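Puvmont library will let you borrow a cake pan now, and I may never buy another one

I went in to return two overdue paperbacks and came out with a bundt pan under my arm. That's how I found out that the Puvmont branch library has started lending kitchen gear, and I've been telling everyone I run into ever since, so now it's your turn.

The kitchen shelf opened in October, in the corner where the old phone books used to be (remember those?). There are 233 things on it so far. Cake pans in every shape, a pasta roller, a couple of big stockpots, canning jars, a waffle iron, one enormous paella pan that I can't picture anybody getting home on the bus. You need a library card and that's it. Things go out for 11 days, which sounds like a funny number until you work out that it gives you two weekends if you pick up toward the end of the week. Late fees are the same as for books. I asked, for personal reasons.

Shiyu Ye runs the desk on the lower floor and has been pushing for this for three years. She told me the idea came from her own mother-in-law's basement. "She had four fish kettles down there and she doesn't eat fish," Shiyu said. "I thought, there has to be a whole town of those."

There is! Most of what's on the shelf was given by people around here cleaning out cupboards. The rest was bought with a $1000 grant from the Grandwood neighborhood fund, which paid for the pasta roller, the canning equipment and a good kitchen scale. Everything gets washed and checked when it comes back, and there's a little paper tag on each item where you can write a note for the next person. The tag on my bundt pan said "butter it MORE than you think," and whoever you are, thank you, you were right.
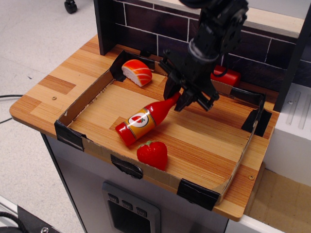
I should say what they won't take, because Shiyu asked me to pass it on and she sounded a bit tired when she did. No knives. No pressure cookers, the insurance people said no to those right away. No nonstick pans with scratches, and please, nothing with a cord that's been taped up. If you're not sure, call first, and don't leave a box by the back door overnight, as someone did last month when it was raining. Those were nice wooden spoons, too.

The Skevbridge branch is going to get a smaller shelf of its own after the holidays if this one goes well. From what I saw it's going fine. While I was standing there a dad came in for the dinosaur cake pan and was told there were six people ahead of him, and he put his name down anyway. His kid's birthday is in spring, so he likes his chances.

There's a cooking hour to go with it all, upstairs in the meeting room, at 4 in the afternoon on the first school day of each month. It's free and you don't have to bring anything. The next one is pierogi, taught by one of the bakers from Głowacki on Mill Street, and if you've ever stood in line there before Christmas you'll know why the sign-up sheet was already on its second page. Kids are welcome with a grown-up. I'm told the dough is the easy part and the pinching takes practice – mine will look like old socks, but I'm going.

I asked Shiyu what people borrow the most and I would have bet money on the waffle iron. Nope. It's the kitchen scale, by a mile, and there's only the one. She'd love a second, so if you have a scale sitting in a drawer that still works, she'll be very glad to see you. She could also use muffin tins, the small kind, and a rolling pin with both of its handles.

You can see the full list in the blue binder at the front desk or ask them to read it to you over the phone, which they'll do, very patiently. It isn't in the online catalog yet. Shiyu says that's coming, and that the catalog software really doesn't like it when a thing has no author.

My bundt pan has to be back by noon on the last day, and there's still half a lemon cake in it.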